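Home | Newsroom | Reports | Subscribe | Contact

Tenants' group questions Telgate "quiet floor" claims

March 19, 2020 — The Szulc Street Tenants' Association today asked Telgate to publish the tests behind its promise that new flooring will cut footstep noise in half. The association has asked twice since December and has so far received a brochure.

Telgate plans to lay the product, sold as Prustetti, in 609 apartments. Rents would go up $14 a month to pay for it.

"Half of what?" said Edmund Lis, who chairs the association. "Half the noise in a lab, or half the noise in my kitchen at six in the morning? We'd like to see a number before we pay for one."

The company says 90 percent of residents in a trial building were satisfied. It has not said how many were asked, or whether they lived below anyone. The trial building, Gondunis Court, has carpet in its hallways. Szulc Street does not.

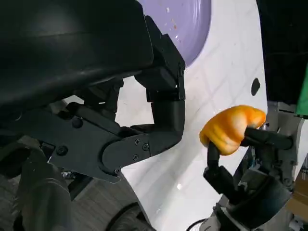

Photo: Lucyna Adamczyk

The association is not against new floors. Many of the old ones are worn, and some squeak badly. It wants an outside sound test in occupied apartments — before and after the work — and a written promise that the rent increase will be dropped if the results fall short.

A petition asking for both has passed 1,000 signatures, including people from neighboring buildings. Telgate has offered a meeting but has not set a date.

Press contact: Lucyna Adamczyk, Szulc Street Tenants' Association

This site uses cookies. By continuing you accept our cookie policy. OK

© 2020 Szulc Street Tenants' Association | Back to top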